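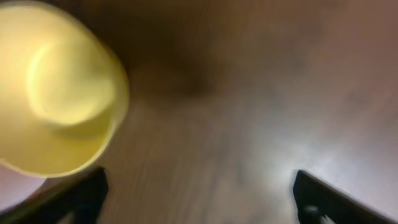
Spent this morning sorting the cup cupboard, which I have been putting off since January. A thread, mainly for Oana Lungu, who asked how I was getting on with it. I started with the plastic and picnic things at the front and worked backwards. The yellow cup is staying. It's plain, no printing on it, and a pale inside like that is handy for me as I can see at a glance whether it needs another wash.

3 min read

2/ The cupboard is the narrow one to the left of the cooker. It came with the flat and has one fixed shelf at the wrong height, so tall mugs only go at the bottom and everything else gets stacked. Stacks of more than three fall over when the door shuts.

3/ I took everything out first and put it on the worktop. Total was 53, counting mugs, cups and beakers but not glasses. There are two of us in the flat.

4/ Rules I settled on. Chipped on the rim goes. Chipped on the base can stay if it doesn't scratch the table. Anything neither of us has used since January goes, unless it was a present from someone who visits.

5/ That last rule saved the big Altmont mug from Viola Fiore. It holds nearly a pint and is too heavy when full, but she always asks for it when she comes round.

6/ Tea stains: bicarb and a damp cloth, left for a few minutes, then rinsed. It shifted most of them. Two white mugs still had a brown ring at the bottom after three goes, so they are now for paintbrushes.

7/ Plastic ones I did separately in warm water with washing-up liquid. I don't use the scourer on those. It leaves fine scratches and the scratches hold the stain next time.

8/ Shelf liner was the slow part. The old one had stuck down at the back and came off in strips. I got the last of it up with a hairdryer and an old bank card. The new liner is the ribbed sort from Politis, cut with kitchen scissors - not very straight on the left, but the door hides it.

9/ What went back: everyday mugs at the front, one layer only. Plastic cups on the right, where the kids can reach when my sister brings them. Espresso cups at the back, as we hardly use them.

10/ 4 hooks under the shelf for the mugs with decent handles. I had the hooks in a drawer already. Pilot holes first, the shelf is thin.

11/ Two boxes to go. One is for the Trolwood charity shop, wrapped in newspaper. The other is chipped stuff, and I still need to check whether the tip takes it with rubble or somewhere else. If anyone local knows, please reply.

12/ Oana, the blue saucers are yours if you still want them. There are five and no cups to match. I'll keep them by the door until Thursday.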